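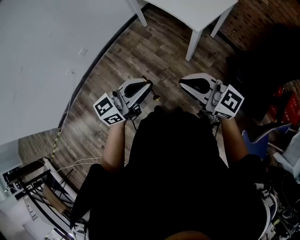 How Archaeologists Read Layers of Soil

The ground under your feet is built up in layers. Archaeologists call each layer a deposit, and the study of the layers is called stratigraphy (struh-TIG-ruh-fee). It is one of the main ways to work out the order in which things happened at a site.

How layers form

Soil does not stay still. Rivers flood and leave mud behind. Wind carries dust. Leaves fall and rot. People add to the ground too, by dumping trash, knocking down walls and laying new floors on top of old ones. Each of these events can leave a layer with its own color and texture.

The main rule

If nothing has disturbed the ground, the lowest layer is the oldest and the top layer is the newest. Think of a laundry pile. The shirt you wore on the first day is at the bottom.

The rule gives an order. It does not give a date. A thick layer may have formed in one afternoon during a flood, and a thin one may have taken 1000 years.

When the rule gets tricky

Ground is often disturbed. Rabbits and worms move small objects up and down. Tree roots push stones apart. People dig pits, and a pit dug from the surface cuts through every layer it passes. The soil that later fills the pit is newer than the layers on either side, even though it sits at the same depth.

Archaeologists call the edge of a pit a cut and the soil inside it a fill. They dig out the fill first and keep its finds apart from the others.

An example from Cliltcombe

At Cliltcombe, a trench 3 meters long was dug across the edge of an old farmyard. Thanasis Gavalas, who directed the work, recorded 12 layers. Near the bottom was a floor of packed clay. Above it was a dark band full of charcoal - a sign of burning. Above the charcoal was a second clay floor.

The order is clear: first floor, fire, second floor. A pit had been cut through all three, so the pit came last.

Judite Seixas studied the pottery. She sorted 36 pieces by layer before looking at their shapes. A piece without a layer number is much less useful, as it cannot be placed in the order.

How layers are recorded

Each layer gets its own number. The digger writes down its color, what it is made of and which layers it touches. The side of the trench, called the section, is scraped clean with a trowel and drawn to scale.

Records matter because digging destroys the layers. Once a layer has been removed, it cannot be put back.

Words to know

Deposit: a layer of soil or other material.
Cut: the edge of a hole dug in the past.
Fill: the material inside a cut.
Section: the upright side of a trench, showing the layers.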